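Table talk

I promised in the November issue that I'd stop going on about furniture, and I've managed all of one newsletter. Sorry! But the white table has stayed, and I've grown very fond of it. Loukia Sotiropoulos wanted something square from Kaltero (she had the page open for most of a tea break) and I held out for curves, mainly so I'd stop catching my hip on corners.
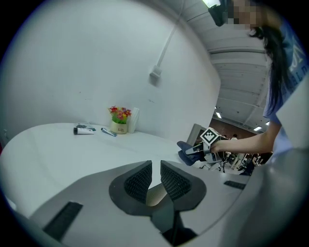 Flowers at the back, against the wall.

The flowers are artificial, before anyone writes in. I killed 3 real plants at our old place in Treduneo and I'm not putting another one through it. Red, orange, yellow and pink in a cream pot does me very nicely on a grey morning, and a quick wipe of the leaves is all the gardening I'm up to.

My one rule is that the pot lives at the back, so there's room to get on with things at the front. Pens and paper towel can keep it company. Mugs go back to the kitchen, please, and yes, I mean mine as well.

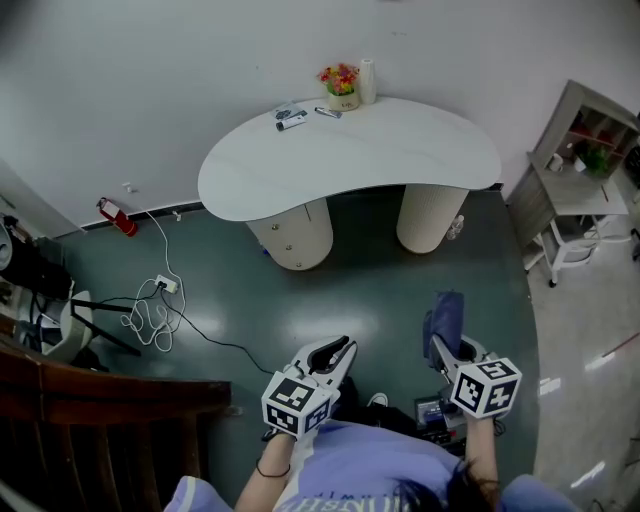
How do you keep a glossy white top looking decent?
A soft damp cloth, then a dry one straight after so it doesn't streak. I do ours at 8, before the kettle goes on.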